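Karkance opens doors on household handling work

4th June

Automation firm Karkance held an open day at its Seixas site, showing visitors how it records household tasks with hand-held grippers and how those recordings are used to train a two-arm machine.

The program covered three areas: recording, review and playback. Visitors moved through them in small groups, with each round lasting 40 minutes. The site normally admits only customers and suppliers.

Karkance has worked on cloth handling since last November, when it signed a supply agreement with Lindoretti, a company that runs linen services for hotels and care homes. Lindoretti wants a machine that can take mixed items from an unsorted surface, fold the flat ones and set the rest aside. Existing folding lines at its plants accept sheets and towels of known size and need an operator to feed them.

The recording method uses no powered arm. An operator holds a gripper in each hand and does the job at normal speed while a camera on the tool records the fingers and whatever lies between them. Finger opening is logged alongside the video. Recordings are made in ordinary rooms, and furniture and belongings stay where they are. According to the company, models trained only on bare tables performed poorly when a patterned blanket or a second garment lay under the target item.

Denim is one of the fabrics in the current set. It holds a fold well, but the thick seams resist the fingers and can turn a corner upward. Blue pads on the gripper fingers provide the contact surface.

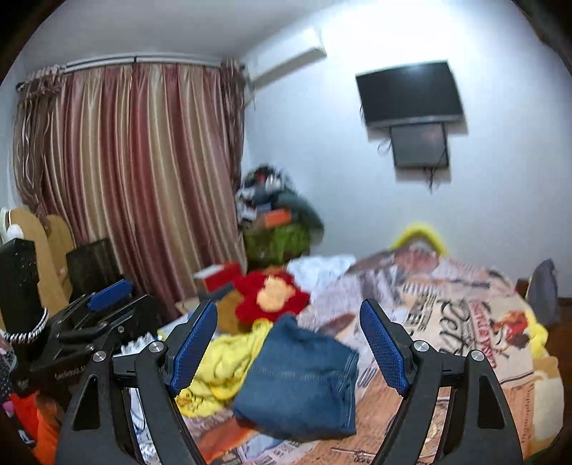

Review and rejection

Each recording is checked before it enters the training set. The file shown to visitors held 2501 recordings, of which 1458 had passed review. Staff said the most common reason for rejection was a hand or sleeve covering the item at the moment of contact. Others were dropped for missing finger data or for a task left unfinished.

Reviewers mark the start of each grasp, the release and any second attempt. Second attempts are kept. The software, sold under the name Vustico, displays the video above a plot of finger opening, and visitors were able to step through a recording and place the marks themselves.

Playback

The last area held the two-arm machine, which is fitted with fingers of the same shape as the hand-held version. It was given hand towels, pillowcases and pairs of jeans in mixed order. Towels and pillowcases were folded without help in the rounds attended by this publication. Jeans took longer, and on two occasions the machine released the waistband and began again.

Karkance gave no cycle time for jeans. Its target for towels is 200 items per hour, a rate it does not expect to reach with the present arms. A replacement with a faster wrist joint is on order.

Pads are treated as a wear part. The company changes them after 1000 grasps on the machine and inspects them daily on the hand-held tools. Questions from visitors dealt mainly with lint on the pads, cleaning and the handling of wet linen. The present system is limited to dry items.

A trial at a Lindoretti sorting room is planned for November. It will cover towels and pillowcases only, with an operator present throughout.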